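Questions and answers about the dropped vase fault in the Millcombe hand-held grippers

What went wrong?
In March we found that the gripper fingers can slowly open while they are holding an object. The operator still feels pressure on the handle, but the grip at the pads becomes weaker. In our sessions at Stidport this ended with a vase on the floor, and one person had a small cut on the hand from picking up the pieces.

Which units are affected?
All Millcombe grippers with a serial number below 537. Number 537 and later have the new return spring. If the label is missing or you cannot read it, please treat the unit as affected.

How often does it happen?
We went through 4000 recorded grasps from the Stidport sessions. The fingers opened without a command in 20 of them. Most were with tall objects which are wider at the top than at the bottom. With boxes and other flat-sided things we found no case.

What is the cause?
The spring behind the right finger loses force when the unit is warm and has been closed for a long time. Botha, who supply the spring, tested returned parts and confirmed it. We first suspected the mesh on the pads, and some of you received new pads from us for this reason. These pads are good and you can keep them on, but they do not solve the problem.

Does the Clanarska software detect it?
Only partly. Clanarska records the finger opening, so you can find the slip afterwards in the log. It gives no warning during the grasp. A warning tone was promised for the spring release and it is not ready yet – we are sorry for the delay.

May I continue to work with an affected unit?
Yes, with light objects that cannot break. Do not use glass, ceramics, liquids or anything sharp. Keep one grasp short, and put the object down before you speak with a colleague or look at the screen. Closed shoes are required for everybody near the table.

Do I have to remove the flowers before I lift a vase?
No, artificial flowers may stay in. They make the vase heavier at the top, so please hold it lower than you would hold an empty one. Real flowers with water are not allowed until the spring is changed.

How should the fingers look when they hold a vase, and when they are empty?
One pad should press on each side of the vase. When you let go, look at the two mesh pads and check that nothing is stuck on them. The first picture is with a vase and the second is without.
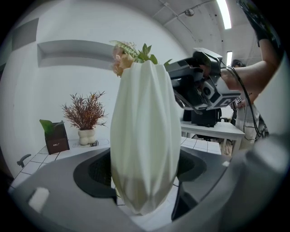
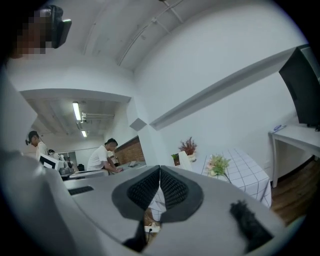
How can I test my own unit?
1. Charge the unit fully and let it run until the housing is warm to the hand.
2. Close the fingers on the foam block which came in the case.
3. Hold it over a soft mat and do not change your pressure on the handle.
4. After 215 seconds, pull the block gently downwards.
If the block moves, the spring is weak and must be changed. If it does not move, repeat the test one more time on another day. A single good result is not enough for us to release the unit.

Can I change the spring myself?
Please do not. The spring is under tension when the cover is off and it can jump out towards the face. Send the complete unit to the Stidport workshop, with the cable and without the foam block. The repair is free of charge for all affected units, also when the guarantee is over.

My recordings contain a slip. Should I delete them?
No. Mark them as "slip" in Clanarska and keep them. We need these files to compare the old spring with the new one, and you can leave them out of your own work with the filter in the export window.

Whom do I inform when something falls?
Write to the workshop the same day, also if nothing broke. We need the serial number, the object and how long it was held. If somebody is hurt, take care of the person first and follow the accident rules of your own site – the report to us can wait.

Last changed: Friday, June 21, 2024

Contact the workshop | © 2024 Millcombe, Stidport | Back to top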